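Moved from General Chat to Closets & Storage at 9 in the morning – mod

# Sweaters: fold or hang? And where do they all go from April on?

**prirkix_knits** wrote:

OK so I moved into a smaller place in November and I have one closet. ONE. My old apartment had a whole hall cupboard for winter stuff and I got spoiled. Right now I have 15 sweaters and a rod that was already bowing before I got here.

My mother hung everything. My aunt thinks hanging a knit is a crime. I've got shoulder bumps on two good cardigans so I'm starting to side with my aunt, but stacks on a shelf turn into a landslide by the second week (at least mine do).

I like the fuzzy ones best and they're the worst for this, they take up so much room!
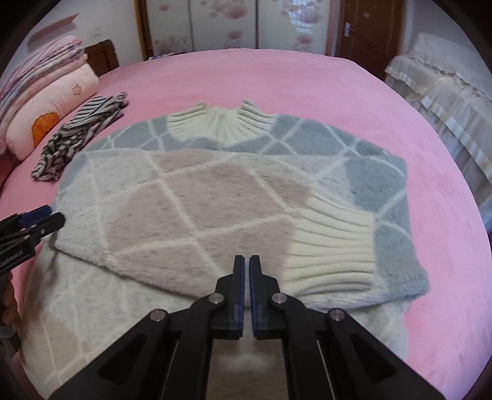 ## Re: fold or hang?

**Hipólito Núñez** wrote:

Fold. Anything chunky gets folded, anything thin can hang if you drape it over the bar of the hanger like pants. I use the padded kind from Zúñiga and they're fine for merino, but a heavy cable knit still grows two inches by spring.

For the landslide, stand them up on edge in a drawer. You can see every color and pull one out without wrecking the pile.

**westitora_gal** wrote:

Gonna disagree with Hipólito on the drawer. Standing them on edge works for T-shirts. Big fluffy sweaters just slump over and then you've got a drawer of mush. Flat stacks, no more than four high, heavy ones at the bottom. I've done it that way for 10 years.

Also what's it made of? Mohair blend and acrylic don't behave the same at all.

**prirkix_knits** wrote:

Label's long gone, I bought it secondhand! It sheds a little and the gray parts pick up every speck of lint in the building. Feels like acrylic with something nicer mixed in.

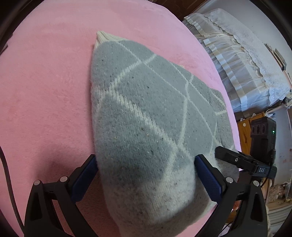
**► WASHING & PILLING** *(split from the storage posts, 752 views)*

**Kgomotso Sibiya** wrote:

If there's no label, treat it like wool. Cool water, inside out, roll it in a towel, dry it flat. And please wash before you put anything away for the season, moths go for the skin oil and food spots.

**Renato Gallardo** wrote:

Cool water yes, but I'd skip washing the whole lot. I air mine on the balcony overnight and spot clean the cuffs. Never had a moth. Too much washing is what makes them pill in the first place.

**Kgomotso Sibiya** wrote:

Renato you've been lucky – I lost a gray cardigan I'd worn maybe twice. Air it if you like, but I'm washing mine.

**prirkix_knits** wrote:

Well I washed it, so that's settled for this one lol. Going with flat stacks for now, sleeves in first and then in half. I might get one of those Sorkholm under-bed boxes if they ever go on sale.
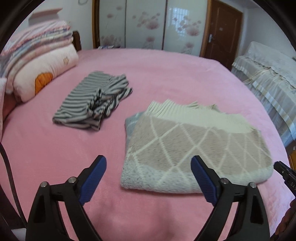
*diamond sweater, folded, on my pink blanket*

**westitora_gal** wrote:

Flat stacks!! Measure under your bed before you order the box though. I had to send mine back.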